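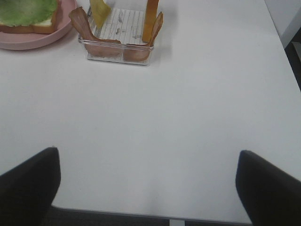 Figure 1. Wrist camera view, with both fingers open. Plate with sandwich at upper left, clear container with the other food items beside it.

Unit 3: From the wrist image to a grasp command

Notes by Jeptoo Khaemba, for the practical course at Clastivham. Please read them before the April session and bring your own laptop with the course package installed.

3.1 What the planner receives

In Unit 2 we treated perception as a box which gives us a clean list of objects. In this unit we open the box. The detector takes one colour image from the wrist camera and returns a mask, a class name and a score between 0 and 1000 for each item. The scores are whole numbers because the message format we inherited does not carry decimals. Do not divide them by 100, as several groups did last year.

Look at Figure 1 with the eyes of the detector. The sandwich continues outside the image, so the centre of its mask is not the centre of the sandwich. If you send this centre to the planner, the fingers will go too far to the right and too low in image terms. Our rule is simple: a mask which touches the image border gets the flag PARTIAL, and the planner may not grasp a PARTIAL object. It may only ask for a new view.

The cheese slice is PARTIAL by the same rule. The bacon strips are a different problem. They go over or along the walls of the container, and the walls are transparent, so a pixel inside the container outline can belong to the wall, to the food behind it or to the paper at the bottom. A depth sensor often gives no value on such a wall, or a value from the surface behind. We therefore keep the container as one separate collision object, drawn from its outline, and we do not trust depth inside it.

3.2 Removing the gripper from the image

The two dark shapes in the lower corners are our own fingers. They must be masked before detection, otherwise the detector will report them as objects near the table edge. The mask depends on the finger opening, so the package computes it from the joint value each time. Solène Riviere wrote this function; its name is self_mask and it needs the opening in millimetres.

3.3 Choosing the next view

When the target is PARTIAL, the planner moves the camera in the direction of the border which cuts the mask. For the sandwich there are two such borders, top and left, and the move is the sum of both directions. The step is 47 mm. After each step the detector runs again. We allow at most 3 steps, then the task stops and writes VIEW_FAILED in the log.

Before every step the planner checks the container against the swept volume of the fingers. Remember that items higher than the walls are not inside the container model. The orange-tan stick in the figure stands above the back wall, and its upper end is not visible, so its height is unknown. For unknown height use the default of 155 mm — this is generous, but a collision costs us the whole afternoon.

3.4 Exercises

1. Write the function border_flags(mask), which returns the borders touched by a mask. Test it with the sandwich, the cheese slice and the left bacon strip.

2. Turn off self_mask and run the detector again. Note which classes appear and with what score.

3. The two strips have similar colour and both belong to the class bacon. Propose a way to keep their identities the same after a camera step. Half a page is enough.

Send your answers to Bakari Magesa before the next session. Questions on the installation go to Naomi Kombo.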